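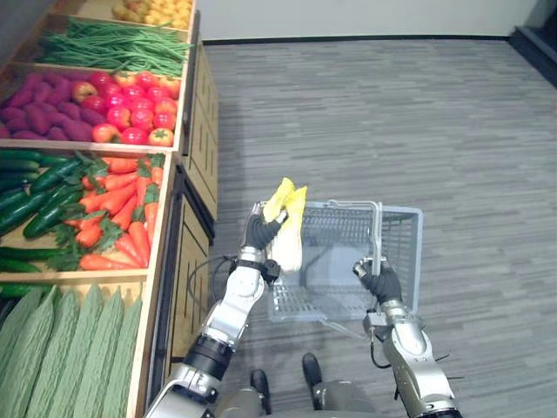 *Corn, basket, bitter melons. Left hand shops, right hand carries.*

I have spent most of this summer teaching a robot to buy vegetables, a skill I don't especially possess myself. At home I am the person who gets sent out for scallions and comes back with leeks. At work I am apparently qualified to pass on everything I know.

The project is called Funora, a name that predates me and that I have stopped asking about. We do it in a carpeted room in Dikville, with a white wall at one end and a produce display that would look fine in a small grocery store. Tomatoes, carrots with the tops on, cucumbers, purple sweet potatoes, beans. I walk past it every morning and feel vaguely guilty about my lunch.

My part is the remote control. I stand across the room with a headset on, looking out of the robot's head, and hold a controller in each hand. I move my left hand, its left hand moves. I squeeze, it squeezes, a tiny bit later than I'd like. Each run from start to finish is an episode, and the episodes get saved and fed to the training people at Soliman, who turn them into something that can (in theory) pick up corn without me. The target is 1000 good ones by September. The important word there is "good," and I am not the one who gets to decide what it means.

The first thing I learned is that I have no idea how I pick things up. Ask me how to take an ear of corn out of a bin and I'd say you grab it. Fine. From which side? Where's your thumb? Did you check where the basket was before you reached, or after? I'd been doing this my whole life without taking notes. My first week of episodes is basically a record of a grown adult meeting a vegetable.

Corn is where I've settled as a favorite, if you can have one. It's a decent size, it doesn't roll far, and you can come at it from the side and close the fingers without worrying much. Tomatoes are a different mood. You approach a tomato like you're defusing it, and then you get it off the pile and the three behind it come down to see what's going on. Carrots are all right until the greens get involved, and the greens always get involved. I once lifted one carrot and got a sort of family reunion.

The basket is the part I underestimated. It's a gray plastic shopping basket with a metal handle that folds, and the right hand has to hold it the whole time the left hand is busy being clever. If you grip the handle down near the pivot, the basket hangs a little crooked. If you grip it in the middle, it swings. I went back and forth on this for days and now I mostly take crooked, because crooked at least stays where you left it. The trouble is that my own right arm has to stay up too, holding a basket I am not holding. It weighs nothing at all and my shoulder would like to speak to someone about it.

We do sets of 10 and then take a break, which was my suggestion and the only one of mine that has been adopted so far.

The other thing that's hard to get used to is being boring on purpose. You want some variety, so we move the basket, change which item we're after, come in from a bit further left. But inside one episode there's no showing off. No pausing to think with the hand hovering over the cucumbers. If you hesitate, the hesitation goes in the data too, and down the line you get a robot that stops in front of the produce and appears to be reconsidering its life. We had a version like that in the spring. It would reach out, stop, pull back a little, reach out again. Everyone on the call was very polite about where it might have picked that up. I recognized it right away. That's me at the deli counter.

I got 11 keepers in a row last Thursday-ish stretch of work, my best run yet, and then on the next try I set the corn down with great care on the outside of the basket. The carpet took it well.

The arms we're using now are the second pair, and they're a lot nicer than the old Grunwood ones we started on, where the wrist had opinions. These go more or less where I go. There's still a cable off each wrist and I've developed a small habit of tucking in my left elbow as though it were my own cable I might snag on the shelf. I did it at the real supermarket the other day, reaching for the real corn, with nothing attached to me whatsoever.

I also held the basket near the pivot. It hung crooked. I bought 2 ears and, for reasons I can't defend, one bitter melon, and if anybody has a recipe that doesn't begin with "soak it in salt water and lower your expectations," the comments are open.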